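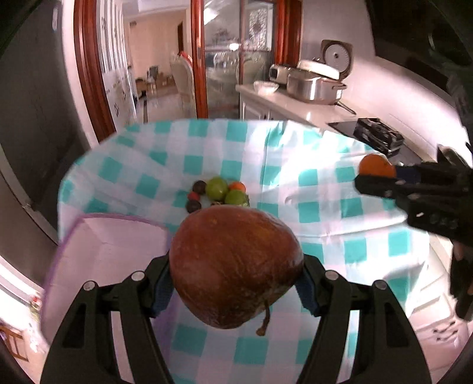 Tellbridge Kitchen Table Group: minutes of the August meeting

Present: me (Zainab Omoregie, taking notes again), both Firkis sisters, Mr Bument, and Mohammed from number 8, who joined us at the tea stage.

1. Last month's minutes
Read out by me, rather fast. Mr Bument asked for "marrow" to be changed to "courgette" and I've done it.

2. Fruit on the table
We got the checked cloth out again, the teal and blue one, and everybody likes it on the round table. It does need an iron! I said I'd take it home with me. The elder Miss Firkis would like the green fruits and the little orange one kept together in the middle where people can see them, with the dark ones to the left. Mr Bument thinks the big reddish-brown one should have pride of place, wrinkles, stalk and all. Long chat about this (too long, my tea went cold) and we agreed he can have his way until the next meeting.

3. The pink tub
Do we put the fruit in the tub or leave it out on the cloth? I like it out on the cloth, but it does roll about when someone leans on the table. Agreed: cloth while we're meeting, pink tub with the purple rim for clearing away afterwards. Younger Miss Firkis to wash the tub and bring it back.

4. Money
We have 200 pounds in the tin. Mohammed wondered about a second cloth so one can be in the wash, and we all said yes please, as long as it's round. He'll look at the market and ring me before he buys anything.

5. Any other business
Jam jars: please bring some, lids too if you've got them. Mr Bument has 4 spare and no more than that, so don't ask him.

Next meeting same place, half past two. Elder Miss Firkis is bringing the cake and I'm on washing up.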